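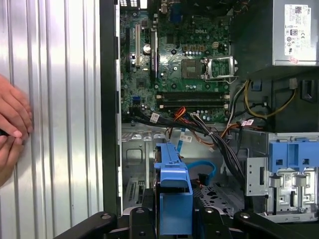
Notes > Household > Old Computers

Retiring a Desktop Computer Responsibly

8/7/19

Readers of these notes will know that this household keeps its equipment for a long time. The Dell desktop has now reached the end of its service, and the following is a record of the arrangements made.

All personal files were first copied to an external drive. The total came to 1,093 documents and photographs, many of them duplicates – a matter for another day. The old hard drive was then erased in full.

Two outlets were considered. Bretow charges a collection fee of 50 dollars and accepts any make. Kanaan charges nothing, but requires that items be delivered in person and that batteries be handed over separately. The second option was chosen.

Memory modules in good order may be offered for reuse, and Kanaan provides a short form for this purpose. Cables are accepted in bundles of no more than four.

The monitor will be kept until September, when the Bakora branch resumes its intake of screens.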